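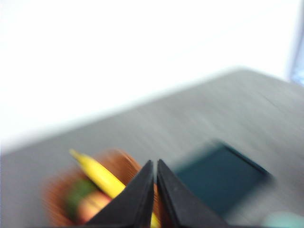 고말순은 작은 물건을 담는 그릇은 물건을 다 고른 다음에 정해야 하며, 그릇부터 사 놓고 안에 넣을 것을 찾으면 반년 안에 그릇이 하나 더 필요해진다고 하였다. 이 발언은 수납 실무에서 오래 논의되어 온 순서의 문제를 다룬다. 용기를 먼저 정하는 방식과 내용물을 먼저 정하는 방식은 결과가 다르며, 이 장에서는 후자를 기본 절차로 삼는다.

제5장 소형 혼합 용기의 분류와 관리

5.1 개요

소형 혼합 용기란 용도가 서로 다른 물품을 한데 담아 탁자, 선반, 조리대 등에 두는 개방형 용기를 말한다. 바구니, 대접, 얕은 쟁반, 뚜껑 없는 상자가 여기에 속한다. 제4장에서 다룬 서랍과 달리 칸막이가 없고, 내용물이 항상 노출되며, 용기 자체를 들어 옮길 수 있다. 이 세 가지 조건 때문에 서랍에 적용하던 분류 규칙을 그대로 옮겨 쓰기 어렵다.

혼합 용기는 가정에서 흔히 임시 보관처로 출발한다. 필기구 한 자루, 과일 한 알, 장난감 하나가 차례로 들어가고, 원래 자리로 돌아가지 않은 물품이 남아 용기의 성격을 결정한다. 본서에서는 이 과정을 누적 혼입이라 부른다. 누적 혼입은 반드시 제거해야 할 현상은 아니며, 허용 범위를 정해 두면 동선을 줄이는 효과가 있다.

이 장을 마치면 학습자는 다음을 수행할 수 있어야 한다.

혼합 용기의 내용물을 체류 시간에 따라 구분한다.
용기의 형태와 재질이 내용물에 미치는 영향을 설명한다.
함께 담을 수 있는 물품과 분리해야 할 물품을 판정한다.
점검 주기를 정하고 기록표를 작성한다.

5.2 용어

체류 시간: 물품이 용기에 들어간 시점부터 나오는 시점까지의 기간. 사용을 위해 잠시 꺼낸 시간은 포함한다.

상주 물품: 해당 용기를 정해진 자리로 하는 물품. 전화기 옆 바구니의 필기구가 대표적이다.

경유 물품: 다른 곳에 정해진 자리가 있으나 일시적으로 용기에 놓인 물품.

소모 물품: 먹거나 써서 없어지는 물품. 과일과 채소가 포함된다. 모형 과일과 모형 채소는 형태가 유사하더라도 소모 물품으로 보지 않으며, 놀이용이면 놀이 도구로 분류한다.

유효 깊이: 용기 바닥에서 가장자리까지의 높이 중, 위에서 내려다보아 내용물을 식별할 수 있는 범위. 실제 깊이보다 작은 경우가 많다.

5.3 용기의 형태

원형 용기는 가장자리 어느 쪽에서나 손이 닿는 거리가 같다. 탁자 중앙에 두고 여러 사람이 사용하는 경우에 적합하다. 반면 직선형 물품에 대해서는 효율이 낮다. 연필이나 자처럼 긴 물품은 원형 용기에서 지름 방향 또는 그에 가까운 사선 방향으로 놓이게 되고, 이때 용기 안의 공간이 둘로 나뉜다. 나뉜 양쪽에는 둥글고 작은 물품만 안정적으로 들어간다.

긴 물품의 길이가 용기 안지름보다 크면 한쪽 끝이 가장자리에 걸린다. 걸린 물품은 꺼내기 쉽지만 용기를 옮길 때 떨어지기 쉽다. 이동이 잦은 용기라면 긴 물품을 별도의 세로형 통으로 옮긴다.

사각형 용기는 긴 물품을 벽면에 붙여 놓을 수 있어 중앙 공간이 보존된다. 다만 모서리에 부스러기와 작은 부속이 모이므로 청소 간격을 원형보다 짧게 잡는다.

5.4 용기의 재질

엮어 만든 용기는 통기성이 있어 과일과 채소의 단기 보관에 쓰인다. 틈이 있으므로 가루, 심 조각, 지우개 찌꺼기가 아래로 빠지며, 이를 받을 천이나 종이를 바닥에 깔아야 한다. 뾰족한 물품의 끝이 틈에 끼는 경우 무리하게 당기면 엮은 가닥이 끊어진다. 끼인 방향의 반대로 천천히 밀어 빼낸다.

도기와 유리 용기는 세척이 쉽고 액체가 스며들지 않는다. 무게가 있어 잘 밀리지 않으나, 단단한 물품을 던져 넣는 습관이 있는 공간에는 맞지 않는다. 금속 용기는 내구성이 높은 대신 소음이 크다.

천 용기는 접어서 보관할 수 있다. 내용물이 적으면 벽면이 무너져 유효 깊이가 불안정해지므로, 본서의 실습에서는 사용하지 않는다.

5.5 혼합 가능성의 판정

물품을 함께 담을 수 있는지는 오염, 손상, 식별의 세 항목으로 판정한다.

오염은 한 물품이 다른 물품의 위생 상태를 떨어뜨리는지를 본다. 껍질째 먹는 과일과 필기구를 한 용기에 담는 것은 이 항목에서 부적합이다. 필기구는 손과 책상에 반복하여 닿고, 잉크나 심 가루가 과일 표면에 묻을 수 있다. 껍질을 벗겨 먹는 과일이라도 껍질을 만진 손으로 과육을 다루게 되므로 판정은 같다.

손상은 물리적 접촉으로 형태가 변하는지를 본다. 복숭아처럼 과육이 무른 과일은 연필 끝과 닿으면 눌린 자리부터 변색된다. 잎채소는 무거운 물품 아래에서 물러진다.

식별은 위에서 보았을 때 각 물품을 구분할 수 있는지를 본다. 색이 뚜렷한 물품은 일부가 가려져도 찾을 수 있으나, 어두운 색의 물품은 용기 바닥의 그늘과 섞인다. 밝은 물품을 아래에, 어두운 물품을 위에 두면 꺼내는 시간이 줄어든다.

세 항목 중 오염에서 부적합이 나오면 나머지 결과와 관계없이 분리한다. 손상과 식별에서 부적합이 나오면 배치를 바꾼 뒤 한 차례 다시 판정한다.

5.6 사례: 플레르스카 공동주택의 거실 바구니

프론도벤트 생활연구실은 플레르스카 공동주택의 거실과 주방에서 혼합 용기의 내용물을 조사하였다. 기록된 물품은 3,000점이며, 각 물품을 상주, 경유, 소모의 세 범주로 구분하였다. 경유 물품의 비중이 가장 높았고, 그중 필기구와 놀이 도구가 다수를 차지하였다. 소모 물품은 주방에서 가까운 용기에 집중되었다.

조사에서 확인된 문제는 경유 물품의 체류 시간이었다. 거주자는 대부분 당일에 치운다고 응답하였으나, 11월 점검에서는 이전 점검 때의 물품이 같은 용기에서 다시 확인되는 경우가 많았다. 연구실은 용기마다 경유 물품의 상한을 5점으로 정하고, 상한에 도달하면 전량을 꺼내 재분류하도록 권고하였다. 상한을 둔 세대에서는 용기를 추가로 구입하는 일이 줄었다.

파베토라 용기 규격을 사용한 세대와 기존 용기를 그대로 사용한 세대 사이에는 뚜렷한 차이가 없었다. 규격 용기의 도입보다 재분류 절차의 유무가 결과에 더 크게 작용한 것으로 해석된다.

5.7 기본 절차

가. 용기를 평평한 면에 놓고 내용물을 모두 꺼낸다. 쏟지 않고 하나씩 꺼낸다.
나. 소모 물품을 먼저 골라 상태를 확인하고, 무르거나 변색된 것은 폐기한다.
다. 남은 물품을 상주와 경유로 나눈다. 판단이 서지 않는 물품은 경유로 본다.
라. 경유 물품을 정해진 자리로 옮긴다. 정해진 자리가 없으면 기록표의 비고란에 적는다.
마. 용기 내부를 마른 솔로 털고, 재질에 따라 닦는다.
바. 상주 물품을 긴 것부터 넣고, 둥근 것과 작은 것을 빈 쪽에 배치한다.
사. 유효 깊이를 넘는 물품이 있는지 위에서 확인한다.

기록표에는 용기의 위치, 점검자, 상주 물품의 목록, 비고를 적는다. 비고란에 같은 물품이 3회 연속 기재되면 그 물품의 정해진 자리를 새로 지정하고, 이후에는 상주 물품의 예에 따라 관리한다. 자리를 지정하는 방법은 제6장 6.2절에서 다룬다.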